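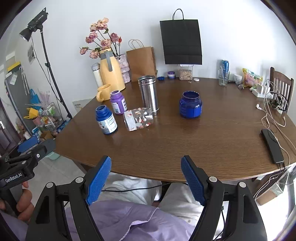
Customers who order a repainted sports car from a low-volume rebuilder rarely begin with a paint code. In the commission files examined for this study, the first mention of exterior color was most often a plain color word, sometimes joined by a reference to an everyday object or to another car. Plain color words do well enough when the candidates are far apart. The blue bottle and the purple bottle in Figure 2 can be told apart by name alone, and the stainless steel canister would not be confused with either of them, even by a listener who had only heard the three described. The difficulty in commission work is that the candidates are seldom so far apart. A customer who asks for "a dark blue, but not a navy" has excluded one region of the color space without indicating where in the remainder the car should sit, and the builder's color staff have to resolve the rest through samples, test panels and correspondence.

4.1 Source material

The files come from the archive of Arkard, a rebuilder of air-cooled coupes and convertibles. Each file covers one car from first contact to delivery and contains the customer correspondence, the build sheet, the paint order, and any record of sample panels sent out or returned. Access was arranged through Bent Sveinbjörnsson, who heads the finishing department, and names and addresses were removed before the files left the company. A total of 323 files contained at least one written statement about exterior color made by the customer before the first sample was sent. Files in which the customer asked only for the factory color to be reproduced were kept as a separate group, since the target in those cases is fixed by an external reference and the negotiation concerns the match.

Statements were taken from letters, e-mail and the notes that sales staff made during telephone calls. Telephone notes are a weaker source. They are written by a person who already knows the builder's palette, and in several places a house color name appears in the note where it is doubtful that the customer used it. One such name, Skisport, is an internal designation for a pale gray-green and was never printed in sales material, yet it is recorded as the customer's own wording in notes from first calls. Statements containing a house name were therefore coded from written correspondence only.

4.2 Coding

Each statement was divided into descriptors, a descriptor being the smallest phrase that could alone change the choice of sample. "Deep metallic green" gives one descriptor for hue, one for depth and one for effect. The division yielded 607 descriptors. Edit Medve and Eyvindur Kragh coded the full set independently, following the scheme of Þrastardóttir with two changes. The category for interior materials was dropped, and the category for surface effect was split into gloss, flake and texture. Disagreements were settled in discussion, and where no settlement was possible the descriptor was marked as unresolved and left out of the comparisons in Section 5.

Gloss proved to be the most troublesome category. Customers use "shiny," "deep," "wet" and "glassy" for properties that a gloss meter would separate, and "deep" in particular is used both for low lightness and for the visual effect of a thick clear coat. The coders first assigned "deep" by the word next to it, so that "deep red" went to lightness and "deep shine" to gloss. This rule failed on phrases such as "a deep finish in red." The final rule assigns "deep" to gloss whenever the noun it modifies refers to the coating, and to lightness in all other cases. The rule is mechanical and will sometimes be wrong, but both coders could apply it without consulting the rest of the file.

References to other objects were coded for the object named and for the property presumably intended. Most references were to cars. The remainder named household goods, sports equipment, clothing, stone and, in a small group of letters, food. A reference to a car generally carries hue, effect and period at once. A reference to a household object usually carries hue only, and the customer often says so ("the color of the lid, obviously not the plastic look").

4.3 Sample panels and measurement

Arkard sends samples on curved aluminum panels sprayed by its paint supplier, Hallov. The panel is bent along one axis, so that a customer who holds it under a single light source sees both the face color and the change toward the edge. Retained duplicates were available for most of the cars in the set. We measured the duplicates with a multi-angle spectrophotometer at the flattest point of the panel, repeating each reading after the instrument had been lifted and replaced. Panels with visible scratches, wax residue or lifted edges were measured but excluded from the analysis.

Solid colors gave stable readings. Readings on metallic panels varied more at the angles nearest the specular direction, as expected, and the variation was greatest on panels with coarse flake. Lærke Kirkegaard repeated the coarse-flake measurements on a second instrument of the same model. The order of the panels by lightness did not change between instruments, although the absolute values did. We therefore use ranks for the metallic group and measured values for the solid group, and do not pool the two.

The age of the duplicates is a further source of error. They are kept in closed drawers and are not exposed to daylight, but the older panels were sprayed with a clear coat that Hallov has since withdrawn, and this clear coat is known within the company to yellow in storage. Its effect would be greatest on whites and light blues. For these colors we compared the panel with the supplier's batch record where one existed, and used the batch record when the two differed.

4.4 Rounds of sampling

The outcome variable is the number of sampling rounds, a round being one dispatch of one or more panels followed by a written reply. A dispatch without a reply was not treated as a round. Where the customer visited the workshop and chose a color in person, the visit was treated as the last round regardless of how many panels were shown. This treatment probably understates the work involved, as workshop visits were recorded in little detail. Poul Ladefoged, who received most of the visits in the period covered, was interviewed about the usual procedure. According to his account the customer was first shown the panels outdoors, then under the inspection lights, and was asked to state a preference before seeing a painted car. We have no means of checking how consistently this order was followed.

To test whether the number of rounds could be predicted from the first statement, we drew 50 files at random from the solid-color group and asked two paint technicians with no connection to Arkard to choose a starting panel from the customer's words alone. The technicians worked separately and under the same booth lighting. The distance between their chosen panel and the color finally ordered was calculated for each file. Distances were short when the statement named a specific car and model, and long when it consisted of a hue word with a negative qualifier. Statements that referred to a household object fell between the two, with a wide spread. Part of this spread comes from objects sold in more than one color, where the technician had to guess which version the customer had in mind.

The technicians were also asked to record how confident they were in each choice. Confidence followed the length of the statement more closely than it followed the distance to the final color. Long statements tended to contain several descriptors for effect and only one for hue, and a technician who had been given a full account of the desired flake and gloss was inclined to regard the whole color as specified. The same tendency can be seen in the builder's own correspondence, where a detailed letter was often answered with a single panel and a short one with a spread of alternatives.

4.5 Limitations of the file material

The files record completed cars only. Inquiries that ended before a deposit was paid were not retained, and it is possible that disagreement over color contributed to some of them. Customers who had ordered from Arkard before appear more than once in the set, and their later statements are shorter and make more use of house names. We kept these files but added an indicator for repeat customers to the models in Section 5. Letters in languages other than English were coded in the original by whichever author read the language, and color terms without a close English equivalent were left untranslated in the coding sheet.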